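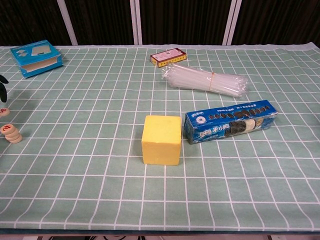

¿Cuántas demostraciones hacen falta para que un robot aprenda a coger objetos que no ha visto antes?

Depende más de la variedad de los objetos que del número de demostraciones. En nuestro caso, con 1.449 demostraciones bien repartidas conseguimos un resultado mejor que con el doble de repeticiones sobre las mismas cosas de siempre.

Lo cuento con algo más de detalle porque varias personas me lo han preguntado por correo desde que publiqué la entrada de marzo, y allí lo dejé a medias.

En marzo teníamos un conjunto de datos grande y aburrido. Todo eran piezas rígidas: cubos, cilindros, un par de tazas. La política aprendía deprisa, la pérdida bajaba como tiene que bajar y en las pruebas con esos mismos objetos fallaba poco. Después le poníamos delante una bolsa de arroz y cerraba la pinza en el aire, unos centímetros por encima. Izzati Ginting, con quien comparto el proyecto, defendía desde el principio que el problema estaba en los datos y que cambiar de arquitectura no iba a arreglar nada. Yo perdí unas semanas cambiando de arquitectura.

El conjunto nuevo se llama Zukgate y lo grabamos con personas, sin teleoperar el brazo. Quien hace la demostración lleva una cámara a la altura del pecho y trabaja con las manos sobre una mesa normal. El mantel es verde claro con una cuadrícula blanca, y encima va lo que toque ese día: un cubo amarillo que parece de espuma, una caja azul de Oreo bastante machacada, un manojo de pajitas transparentes sujeto con una goma naranja, unas fichas redondas de madera. Antes de cada serie se cambia la disposición y se graban unos segundos sin manos, que luego usamos como referencia del estado inicial.

La lista de objetos la hicimos pensando en lo que le cuesta a la percepción. El plástico transparente es el peor caso con diferencia. En las pajitas, el estimador de profundidad que usamos (Nalov, la versión pequeña) devuelve a menudo la superficie del mantel, y la altura de agarre sale baja. Las cajas arrugadas dan otro tipo de error: la caja se localiza bien, pero la orientación baila unos grados de un fotograma a otro. Con las fichas apiladas el fallo típico es tomar la pila entera por una sola pieza.

El método tiene dos fases. En la primera se entrena un codificador con todos los vídeos, sin etiquetas de acción, para que prediga dónde se va a producir el contacto. En la segunda se ajusta la política con un número pequeño de trayectorias del robot, 200 en total, grabadas en el brazo del laboratorio. La idea no es nuestra y hay bastante literatura. Lo que queríamos medir era otra cosa: qué pasa si se mantiene fijo el número de vídeos y se cambia solo la cantidad de objetos distintos.

Entrenamos 11 variantes. Las primeras usan muy pocos objetos con muchas repeticiones y las últimas muchos objetos con pocas repeticiones cada uno. La mejora es clara hasta la mitad de la serie y después se aplana. En las dos variantes del extremo el resultado incluso empeora un poco, supongo que por falta de repeticiones, aunque no lo hemos comprobado con más semillas y no pondría la mano en el fuego.

Con los objetos blandos la ganancia fue mayor de la que yo esperaba. Con los transparentes fue casi nula. El codificador localiza bien el contacto en el plano de la imagen, pero la altura sigue viniendo del mismo sitio y ahí el error se mantiene. Izzati quiere probar a predecir la altura directamente a partir del vídeo y quitar la profundidad de en medio. A mí me parece razonable, aunque habrá que volver a calibrar.

Un detalle práctico para quien quiera repetirlo: la cuadrícula ayuda mucho a revisar los datos, pero conviene entrenar también con otros manteles. Nuestra primera versión se apoyaba en las líneas para estimar distancias y sobre una mesa lisa perdía precisión. Lo detectamos tarde, cuando llevamos el sistema a la sala de Vallside.

Lo siguiente es repetir la comparación completa con el brazo de Hartono, que tiene una pinza más estrecha. Cuando estén los números subiré la tabla, con los fallos separados por tipo de objeto.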